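Household and Workshop Tips: Clearing and Making Up a Bed with a Hand-Held Gripper

Reviewed: the Bramau two-arm hand gripper, kit version
Text: Ľubica Štefanec
18 October 2018

The Bramau is sold as a kit for two uses. The first is recording household tasks by hand so that a robot arm fitted with the same gripper can be taught from them. The second is plain reaching and lifting, for people who want to try out a gripper before paying for an arm. The notes below are on bed work, and most of them apply to sofas and laundry tables as well. Rigid objects are covered on the Steltitz page.

What comes in the box

The gripper, two spare sets of arm tips, a hex key, a bag of screws and a printed sheet. The kit costs 79 euros. A version without the spare tips costs 59, and the tips bought later are 20 a set, so the full kit only makes sense if you expect to wear through them. Cotton sheets are easy on the tips. Denim and zippers are not.

Assembly

Put all the screws in by hand before tightening any of them. Work from the base toward the tips. If the tips meet unevenly, loosen the screws nearest the base first and leave the others alone.

Check the grip on a sheet of printer paper. The paper should hold when pulled lightly from either side. If it slides out on one side only, that arm sits too far back.

Picking up loose cloth

Cloth lying flat gives the arms nothing to close on. Push the tips down lightly and bring them together so that a fold rises between them, then close. A cloth that has been dropped in a heap is easier: pick a ridge that is already standing up and take it from above.

Close on a fold about as thick as a finger. A single layer slips out under its own weight once the rest of the cloth leaves the bed, and a large bunch forces the arms apart at the tips, where they are weakest.

Lift slowly until the slack is gone. Pause there. If one end is still lying on the mattress, move the gripper toward that end before lifting further. Pulling against a trailing corner drags the bottom sheet with it, and then there are two jobs. 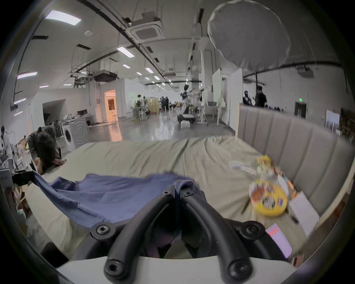 A fold of blue cloth held between the arms, with the far left corner trailing on the bed.

Order of work on a crowded bed

Take large cloth first if it lies clear of everything else. If any part of it is under a plate, a book or a bag, move that item first, by hand if need be. The gripper gives little warning of a snag.

Plates with food on them should be moved level and by hand. The Bramau can hold a rim, but the load swings forward as soon as the plate tips. Snack packets can be lifted one by one by the crimped end. Clear plastic bags are poor subjects: the tips slide on the film, and the edge is hard to see from a low angle. Gather the neck of the bag by hand and grip that.

Pens should be taken across the middle, at right angles to the arms. Cards are the hardest item on soft bedding. Press the mattress down just beside one edge, wait for the edge to lift, and slide one tip under it. Notebooks go by the spine, closed.

Smoothing the bottom sheet

Do this last, with the gripper open and turned so that the outer curve of the arms touches the cloth. Stroke from the headboard toward the foot in long passes. Long creases come out in two or three strokes. Short creases at the corners need the sheet pulled from below, and the gripper is no help with that.

On upholstered headboards with vertical channels, keep the tips a hand's width away. Screw heads catch on loose fabric.

Comparison

The Vaněk gripper has wider tips and picks up towels better, but it cannot take a pen. The Zernska closes harder and left marks on a pillowcase in my test — they washed out. For mixed bed clutter I would use the Bramau.

Faults

The printed sheet shows the arm screws in the wrong order on page 2. Follow the page 1 drawing.

After a week of daily use the screws nearest the tips had loosened. Retighten them before each session or use a mild thread lock. Do not use the strong kind, as the tips are meant to come off.

Lint builds up in the bolt holes. A dry toothbrush clears it.

Storage

Hang the gripper by the base with the arms open. Left closed in a drawer under other tools, the arms take a slight set and the paper test fails on one side. Keep the hex key with it; the size is not one found in most household sets.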